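Home | News | Products | Careers | Contact

Cistgate Brings Automated Ball Sorting to Its Stekside Returns Hall, All Workers Keep Their Positions
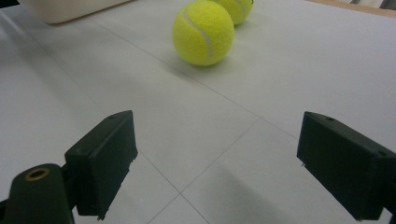 STEKSIDE, Sunday, December 13, 2020. Cistgate, the company which collects and renews sports goods for clubs and schools, announces that its returns hall in Stekside will start to use gripping robots for the sorting of tennis balls in February. The system has the name Juhl and was developed together with the engineering firm Pukmont.

Until today the sorting is made fully by hand. One worker picks up and judges up to 3000 balls in a shift, and many of them have told us of pain in the wrist and the shoulder. With Juhl, the robot arms will do the picking and placing. The workers will decide on the difficult balls, check the quality and teach the system new tasks.

The teaching is already a part of the daily work. Four employees of the hall were trained to show the movements with a hand-held gripper, and each of them has recorded 300 demonstrations. They receive a higher pay grade for this work.

"I sorted balls for many years and my hands know very well how a ball must be taken," said Yhon Betancur, shift leader in Stekside. "In the first week I was afraid that I teach the machine to replace me. Now my name is on the new work plan and I go home less tired. I still want to see how it will be in the busy season."

Cistgate has signed an agreement with the employees that no position in the hall will be closed in connection with Juhl. The shifts will become shorter by half an hour with the same pay. Workers who do not wish to work beside the robots can move to packing or repair.

Questions from the press can be sent to the Cistgate office in Stekside.

Comments (3)

marlow_t: Does the pay grade stay after the training is finished? The text does not say.

Ines K.: My shoulder would have liked this ten years ago.

courtside88: Will you take balls from small clubs too? We have two bags full.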